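Changes to ranked seasons and storage in Zotport

Players of Zotport will see a number of changes when the July update goes live. The purpose of this post is to set out what is changing, what is staying the same, and what players may wish to do beforehand. I have kept this blog as a record of design decisions since the early access period, and this entry continues in that spirit.

The short version is that ranked seasons will be shorter, the guild warehouse will be reorganized, and the Muli trading post will close for good. Players who take part only in the story campaign will notice very little.

Ranked seasons

A ranked season will now run for seven weeks. Under the previous schedule, most players reached their final rank well before the season closed, and queue times suffered in the last stretch. Shorter seasons should keep more people in the queue at the same time, particularly in the upper divisions, where matches have been hard to find outside evening hours.

Placement matches are being reduced to three. Your rating from the previous season will carry more weight than it does at present, so fewer matches are needed to find a suitable starting point. Players who sat out the previous season will be placed using the most recent season they completed. New accounts will follow the existing placement process until they finish their first season.

Season rewards will be delivered by in-game mail at the close of each season. Rewards already earned are unaffected. The Plakent banner, which a number of players have asked about on the forum, remains tied to the season in which it was first offered and will not return to the reward track.

Guild warehouses

The warehouse has been the subject of more correspondence than any other part of the game. In its present form, every item deposited by a guild member goes into a single scrolling list. That was adequate when guilds were small. It has become difficult to use now that large guilds store crafting materials for their whole roster, and the search field does not distinguish between an item and the recipe that produces it.

After the update, each warehouse will be divided into shelves, and each shelf into compartments. Every compartment will have its own short code, which can be used in search, in guild chat and in crafting orders. Typing the code in chat will create a link that opens the compartment directly, provided the reader has permission to view it.

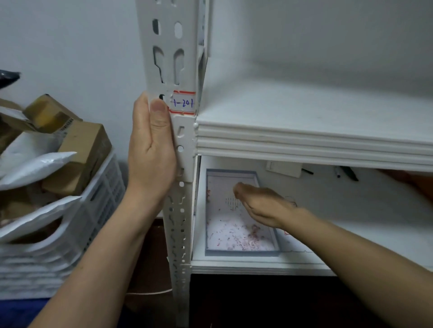 Permissions and existing items

Guild leaders will be able to set permissions for each shelf. The options are view, deposit and withdraw, and they can be assigned by rank or to a named member. Officers will keep the permissions they hold today until a leader changes them.

Existing items will be sorted automatically the first time a leader opens the new warehouse. Materials, equipment and consumables will be placed on separate shelves. Anything the system cannot classify will go to a holding shelf, which accepts withdrawals but no deposits, and which disappears once it has been emptied. No items will be deleted during this process, and stack sizes will not change.

Crafting orders that are open at the time of the update will remain valid – the materials reserved for them will stay reserved. Orders that refer to an item by its old list position will be converted to the new codes.

Closure of the Muli trading post

The trading post at Muli will close with the update. Its functions have been available at Bekano for two seasons, and the great majority of listings are now posted there. Maintaining both markets split the supply of common goods and produced price differences that benefited players with time to travel back and forth.

Listings still active at Muli will be canceled and returned by mail, together with the listing fee. Returned mail is kept for the usual period, so players who expect to be away should withdraw their goods in advance. The town itself remains open, as do its quests, and the merchants by the harbor will continue to buy and sell as before.

Availability during the update

The servers will be taken offline at 3 a.m. server time. A notice will appear in the game before they close, and matches in progress at that point will be allowed to finish. Ranked queues will close earlier than the servers themselves, so that no ranked match is interrupted. Players will need to download the new client before logging in again.

Questions about the warehouse conversion may be posted in the support section of the forum, where Deisy Urrego will be answering on behalf of the team. Please include the name of your guild and the character you were using. Reports concerning missing mail should continue to go through the ticket system.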